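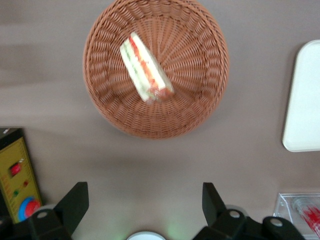

Can you really borrow a sewing machine from a library?

Not from every library, but you can from the Kekeo tool library in Clornier, along with drills, hedge trimmers, a carpet cleaner and a pasta maker I have my eye on for the summer. You sign up, you pay what you can, and you bring the thing back within 15 days.

I joined in March and I'm already a bit evangelical about it, so bear with me! I went in for one sewing machine (my bedroom curtains have been held up with safety pins for longer than I care to admit) and came out with the machine, a tin of bobbins and a steam cleaner I hadn't known I wanted. The woman at the desk threaded it with me before I left, then made me do it again on my own, which saved me a very cross evening.

There are 600 things on the shelves now. It began in a garage with a handful of donated ladders, and when the old Kuvimell shoe shop closed the landlord let them have the ground floor cheaply while he decides what to do with it. You can still see where the fitting stools were bolted down. The catalogue is online, and it's fairly good, though "misc. garden" covers an awful lot and you're better off going in for a rummage.

What I love most is how mixed it is. The man ahead of me was fixing up a flat and couldn't face buying a sander for one door. Behind me were students after a projector, and a family from the Huỳnh bakery two doors down were returning a trolley. For some people it's a handy way to clear out the shed, and for others it's the difference between mending the washing machine and going without one.

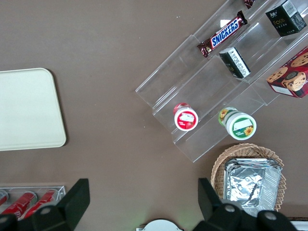 The curtains took me two evenings, by the way. One is a touch shorter than the other (the left, if you ever come round) but they open, they close, and there isn't a pin in sight. I was so pleased that I took up a pair of trousers as well, and then looked round the house for anything else with a hem.

If you fancy joining, bring something with your address on it and a strong bag. The heavier items need booking ahead, and the carpet cleaner has a waiting list, so put your name down early. They'll take donations too, as long as the plug is sound and you've still got the important bits. I've promised them my spare jigsaw, once I find the blades.

Next on my list is the wallpaper steamer. The hallway has woodchip on both sides and I've picked off a corner already, so there's no going back now!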